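Monthly Walk-Through Checklist, Galindo Building, Unit 4
Date: 26 May 2021

Okay, this is the same list as last time with my comments typed in under each item. If I wrote "fine" it's fine and you can skip it!

1. Front entrance and exit sign
OK. Sign is lit, and the battery test button held for the full test. The door closer still slams though. I turned the screw a quarter turn and it's a bit gentler now -- if it starts hanging open on windy days, that was me, turn it back.

2. Fire extinguishers
Kitchenette: OK, needle in the green, tag punched.
Back hall: OK, but somebody hung a coat on it. A big coat. I moved it to the hooks.
Storage: NEEDS WORK. Needle is at the bottom of the green and the pin seal is missing. I called Korent and they'll swap it on their next run.

3. Smoke and CO alarms
All chirped when I pressed them except the one over the copier, which gave me a sad little half beep. New battery in, now it's plenty loud. I'd like to replace them all in October when the older ones hit their date.

4. Electrical panel
Clear space in front: NO. Boxes of Flelari catalogs again, stacked right up to the panel door. I know it's a handy corner, I really do, but it has to stay open. Moved them under the stairs for now.
Labels: OK, except breaker 5 still says "mystery." Would love to know.

5. Kitchenette
GFCI outlet trips and resets like it should. The microwave cord was pinched behind the cabinet so I pulled it forward. Water heater reads 119 at the tap -- no wait, that was the old sheet, I didn't have my thermometer with me. Marking this one NOT CHECKED.

6. Floors and walkways
Mostly good. The mat by the side door curls up at one corner and I caught my toe on it (again), so it's going in the dumpster and I'm ordering a Tulen one with the heavy rubber edge, $73.
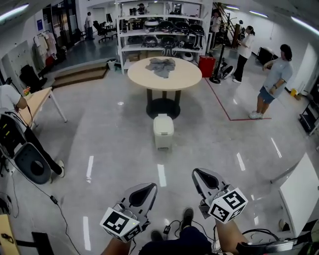 7. Ladders and step stools
Tall ladder: OK, feet are good, spreaders lock. Small step stool: one rubber foot is gone and it rocks. I put tape across it, so please don't peel the tape off and use it anyway!

8. First aid kit
Out of the medium bandages and the burn gel expired. Everything else is in date. Refill list is taped inside the lid.

9. Outside
Gutter over the loading door is dripping right where people step. Got a quote for $219, waiting on a yes.

Still open: storage extinguisher, breaker 5 label, water temperature, side door mat, step stool, first aid refill, gutter.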